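4.2 Washing and drying towels

Use this programme for bath towels, hand towels and face cloths made of cotton. For wool or silk, see section 4.5.

1. Check the care label on each towel. Wash new or dark towels separately for the first 3 washes.
2. Shake the towels out and load the drum loosely. Leave a hand's width of space at the top.
3. Pour detergent into compartment 2. Do not use fabric softener – it coats the cotton and makes it less absorbent.
4. Turn the dial to Towels and press Start. The display shows the time remaining.
5. When the door light goes out, wait two minutes before opening the door.

Note: If the towels feel stiff, run the programme again with 100 ml of white vinegar in compartment 2 and no detergent.
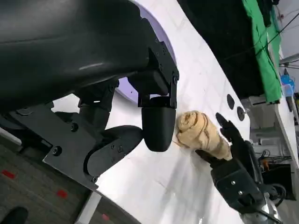
6. Move the towels to the dryer and choose Cupboard Dry. Clean the lint filter first.
7. Take the towels out as soon as the programme ends. Fold or roll them once they have cooled, and store them in a dry cupboard with the door slightly open.

CAUTION: Do not tumble dry towels that have been used to wipe up cooking oil, paint or cleaning spirit. They can catch fire, even after washing.

CAUTION: The inside of the drum door gets hot. Keep children away until the machine has cooled.

If the display shows E5, the dryer has stopped to protect the motor. Switch off at the wall, remove part of the load and start again.

Related sections
4.1 Sorting the load
4.3 Bed linen
4.5 Wool and silk
6.2 Cleaning the lint filter

Skivon Home Laundry | Contact us | © Skivon | Back to top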